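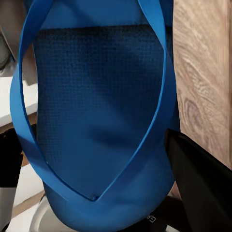 Roald Tveit had promised the Vatmont newsletter a fair review of the Stilstead tidying service, and he meant to keep the promise even though he had already decided, on the bus home with the brochure in his coat, that he was not going to like it. He had reviewed kettles and carpet sweepers and once a bed that hummed, and he liked a thing he could put his hands on. Stilstead wanted you to start with the rehearsal, a made-up room on your own screen where the arm practiced before the real one ever came up your stairs. So there he sat at the kitchen table with his soup getting cold, looking at a blue flip-flop with its strap coming together in a V, and one black finger of the gripper slanting in near the toe. He leaned closer than he needed to. Somebody had gone to the trouble of giving the footbed all those tiny raised squares, row after row, and it gave him a small pang, because Ingrid used to leave hers in the hallway all summer long and he used to trip over them and say so.

He wrote "good detail on footwear" in his notebook and then crossed out "good" and put "patient," and then he ate his soup.

The trial ran for 14 days, and the young woman at Stilstead, whose name was Nyberg and who answered the telephone herself, called him on the first evening to ask how he was getting along. He told her he didn't own a blue flip-flop.

"No, that's only for the rehearsal," she said. "You can ask for other things once you've gotten used to it. What do you leave lying around?"

He had to think. Since he'd been alone he left very little lying around, and it seemed a poor thing to admit to somebody selling a tidying service. "Newspapers," he said finally. "And my cardigan, over the chair."

"Oh, chairs are a good one," said Nyberg, and she sounded so pleased about it that he asked her to go on. She told him that a chair is hard to get around, with all its arms and undersides, and that the arm had to learn to come up close to one without bumping it. Her own dog, Ludel, slept under hers and had strong feelings about being bumped. They talked for quite a while, mostly about Ludel.

After that he got into the way of opening the rehearsal in the evening, when he would otherwise have had the radio on. He'd bring his coffee and watch the room from right up close, the way the program liked to show it, and he found he was noticing things for the review that he would never have noticed in a showroom - the grain in the wood, and how a padded chair back creases a little at the top, and the dark mesh below it with that blue rim curving all the way down to the bottom. He thought it looked like a comfortable chair. He caught himself wondering who would sit in it.
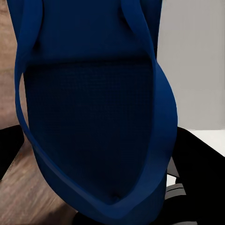 What it costs, and what he wrote

The price was 745 a month, and he put that in the first line of the review, the way he always did, so that people who couldn't manage it could stop reading and get on with their day. He put in that there had been over 1,283 rehearsals run by Stilstead before they would send an arm to anybody's door, according to Nyberg, and that he had no way of checking it. He complained about the help pages, which were printed too small, and about the login, which had asked for his password 5 times in a single evening. He said that the pictures were very fine and the patience of the thing was real, as far as he could judge patience, and that a person with a bad back and a busy house ought to try it.

Then he sat with his pen over the line where the newsletter wanted to know if he would keep it himself, yes or no. His cardigan was on the chair behind him. It had been there since April, if he was truthful, and he was fond of seeing it there when he came in.

He called Nyberg, though it was past nine.

"I'm stuck on the last question," he said.

"Take your time," she said. Behind her he could hear a dog turning in circles, the way they do before lying down. "Do you want to hear what she did to the mailman?"

He said that he did, and got up to put the coffee on.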